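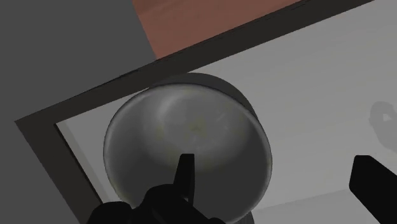
Home Products Research Downloads Contact

Zavodia Scene Pack

Zavodia is a set of simulated household scenes for testing grasp policies on glass and other see-through items. Tunstall, the method supplied with it, picks a grasp from the wrist view and checks it against a fixed outside view before the fingers close.

The pack holds 16 scenes. Each can be run with a new random seed, so object positions change between trials while the furniture stays put. In our own tests we ran 200 trials per method. Tunstall completed 112 of them – the wrist view alone completed fewer, mainly on curved glass. Full logs are in the download.

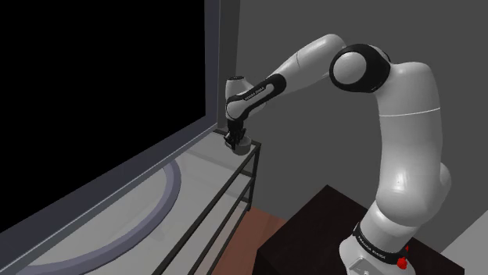 Outside view: Franka arm at the TV stand, gripper at the dark cylinder.

A trial counts as complete when the object has been lifted and held clear of the surface. Contact with nearby furniture is logged but does not end the trial. No real-arm results are included in this release.

Order code: Werkcombe 377. Licence covers one lab.

Comments

Phyllis Dunmore: Can the seeds be fixed? We need the same layouts for two students.

Callum Bloxham: Yes, set them in the scene file before loading.

Lionel Ellwood: Runs fine here. I'd like the failed trials sorted by object – at the moment you have to dig through the logs.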